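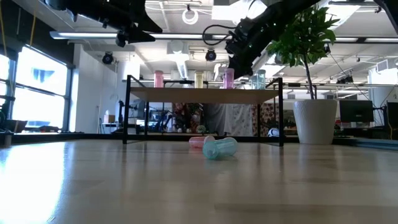

Can a Machine Put Away the Cups Yet?

My mother-in-law asked me in April when she can buy a robot that empties the dishwasher. She is a practical woman and she wanted a month and a price. I gave her neither, and she was a little disappointed in me, because she knows I read about this subject every evening when the children sleep.

So I will try to answer her properly, and maybe also some of you who wrote to me after my post on robot vacuums.

The work I want to talk about is cups. A cup is light, it costs nothing, and a child of three can put it on a shelf. But look at what must be decided. A cup that stands up can be taken by the wall or by the rim. A cup that lies on its side must be turned at some moment, and when two of them lie one against the other, the first one you touch will probably push the second. If the plastic is see-through, a camera may see the table through the cup and be unsure where the cup ends. We people don't think about any of this. We take the teal one, we take the pink one, and we are already looking for the next thing.

Then comes the shelf. Five cups on a small board is not much, but the arm has to come in from above, between the ones already standing, and leave again without knocking one over. In my own kitchen this is exactly where I fail. I place the last glass very nicely and then my sleeve takes down its neighbor.

I discussed this with Bernardo Nogueira, who worked for years at Mirneck, where they pack bathroom fittings into boxes. His opinion is colder than mine. He told me that the lifting was never the problem in his hall. The problem was the part that came in a bit turned, or the one that had rolled. They had one station that did the same movement 1,104 times in a shift and was very good at it, and beside it stood a person whose whole job was to straighten what was crooked. He thinks a home is made only of crooked things.

Muireann Kinsella, my neighbor, disagrees with him completely. She says people ask too much. She would be happy with a machine that needs ten minutes for a shelf, if it does it at night while she is in bed. Speed is important in a factory where you pay for every minute, but her kitchen is free from eleven in the evening until six. I find this a strong argument - I had always compared the machine with me, and never with an empty night.

Still, I have some doubts, and I want to write them down.

The first one is about breaking. With plastic cups you can try 200 times and lose only patience. With my grandmother's glasses I would allow zero tries. I think the first home machines will be sold together with a list of what they may not touch, and my list would be long.

The second is about space. My kitchen is narrow, and two arms hanging over the counter would mean I could not cook there. Some people propose arms on wheels. I have a step between the kitchen and the hallway, so for me this is also not simple.

The third is about price. I spoke with a salesman from Borerari who was sure that everything will be cheap soon. He was also sure about this when I met him the last time.

What would I believe, then? I would like to see a machine get a mixed load of cups, some standing and some fallen, arranged by a person who wants to make trouble, and put them away 50 times in a row without help. Not always the same cups in the same spots. If it can do this in a room with windows, where the light moves over the table all day, I will call my mother-in-law and tell her to start saving.

Until then, the dishwasher in our house is emptied by whoever loses at cards. Last night it was me.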